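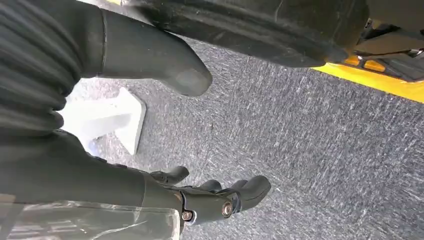 Adebayo Tijani asked whether a speckled gray carpet would still look presentable after a full season of daily use, and whether a single worn area could be replaced without lifting the whole floor. Both are possible with the Dahlgren carpet tile, provided the floor is laid and maintained as set out on this page.

Dahlgren Carpet Tile, Speckled Gray

The Dahlgren tile is a low-pile floor covering intended for workrooms, corridors, and training rooms. It is supplied by Jastora to schools, public offices, and other institutions. The mixed gray yarn is chosen for rooms where dust and lint would show on a plain color.

Product details
Tile size: 50 cm by 50 cm
Pile: low, level loop
Backing: heavy, non-slip
Tiles per carton: 6
Order code: 186
Minimum order: 100 tiles

Installation

The subfloor must be clean, dry, and level. Tiles should be left unpacked in the room overnight before laying. An arrow on the back of each tile shows the direction of the pile. Tiles may be laid with all arrows pointing the same way or with alternate tiles turned — the second pattern makes later replacements less noticeable. Use the Rallow release adhesive at the edges of the room and in doorways.

Care

Vacuum daily in busy areas. Brushing or dragging may leave lighter streaks where the pile has been pushed over; a pass with the vacuum against the direction of the marks will usually lift them. Spills should be blotted with a white cloth. Bleach and solvent cleaners must not be used.

Heavy items should be lifted into place. Chairs on casters require hard-floor protection mats in positions of constant use.

Samples and orders

Sample tiles are available on written request to Eugénie Pruvost at the Jastora sales office. Orders placed before Jan 2, 2021 remain subject to the earlier price list.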